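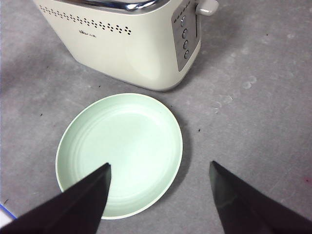
One tenant told us that she had read her lease twice and still could not say what "normal wear" meant. She had lived in her apartment for three years and expected to lose part of her deposit when she moved out. Her answer was close to what many other renters in Clendden wrote on our survey, and it became the starting point for this report.

Security Deposits and Normal Wear in Clendden Rentals
Final report, Housing and Community course

1. Background

Most renters in our town pay a security deposit before they get their keys. The landlord can keep part of it for unpaid rent or for damage, but not for the ordinary aging of the apartment and the things in it. The trouble is in telling the two apart. A carpet gets flat in front of a couch. Paint fades by a window. A table gets marked. Leases usually mention "damage beyond normal wear" and leave it there.

We wanted to find out what local renters think the phrase covers, what their leases say about it, and whether they keep any record of the apartment when they move in.

2. What we did

We wrote a survey with 20 questions and left paper copies at the Bouzid Street library and in the laundry room at Esason Court. We also put a link on the neighborhood message board. The survey stayed open through most of June. We received 43 completed surveys. Two of us sorted the written answers by topic, and a third member checked the sorting.

We also read 5 leases that renters shared with us after removing their names. Three were for furnished apartments. Two of the leases used the standard form from Cendarex, a management company with several buildings near the bus station.

3. What the leases say

None of the leases defined normal wear. The Cendarex form lists charges for some repairs, such as replacing a lock or a broken blind, but it does not say how the age of an item changes the charge. One of the other leases says that furniture must be returned "in the same condition," with no allowance for use. We think a renter could read that line as a promise to return a used chair in new condition.

The furnished leases came with inventory sheets. These name each item but have very little room to describe it. "Table, 1, good" was a typical line. If the table already had a scratch, the sheet would not show it unless the renter added a note.

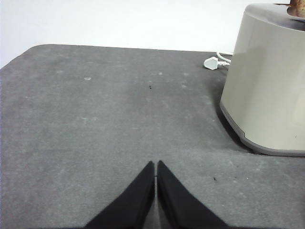 Figure 2. Gray surface with faint pale marks and scuffs.

4. What renters told us

Most people had a clear opinion about large damage. A hole in a door was damage, and a faded curtain was wear. They disagreed about the middle cases. Small nail holes, stains on older carpet and scuffs on furniture divided the group, and several people wrote that it depended on how long the tenant had stayed.

The largest deposit reported was $1,918, for a two-bedroom unit. That renter had no move-in photos. Others had taken photos but had since changed phones and were not sure they could find them.

5. Limits

Our sample is small and came from places we could reach easily. People who had lost a deposit may have been more willing to answer. We did not hear from landlords. We wrote to one office on a Wednesday and followed up once, but we had no reply before the report was due.

6. Suggestions

Inventory sheets should have a full line for the condition of each item, filled in by both sides on move-in day. Renters should email their photos to the landlord that same day and keep the message. We would also like the library to keep a blank checklist at the front desk. A draft is attached as Appendix B, after the survey questions.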